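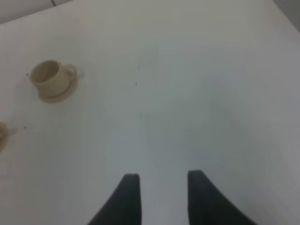

Alwood Automation Safety Group

Search articles Go

The incident log at Mesonon gives one line to what happened in March: "gripper opened early, no injury". Manuela Donati, who signed it, has since closed the case. I think she was too quick.

The arm let go of a full teapot after a 3 second dropout on its control link. Vellier, which supplied the software, calls this correct behaviour: lose the signal, release the load. Fine for a trapped finger. For hot tea it is plainly the wrong rule, and I don't see how 400 clean runs beforehand make it a better one.
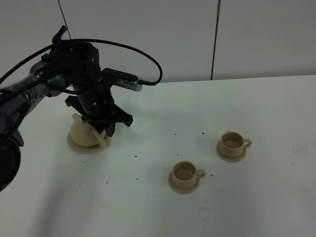
Release-on-fault is a default somebody picked years ago, for parts in bins, and it has been copied along ever since. Look at where the gripper does its holding in tea service: fingers clasped round the body of the pot, two cups on their saucers further along the table. Opening up over those is hardly a safe state. Holding still might be.

Vellier promises a patch in version 18. I'd like to see it fail a few times first, with cold water.

Dorian Renaud

4 comments
Last updated: March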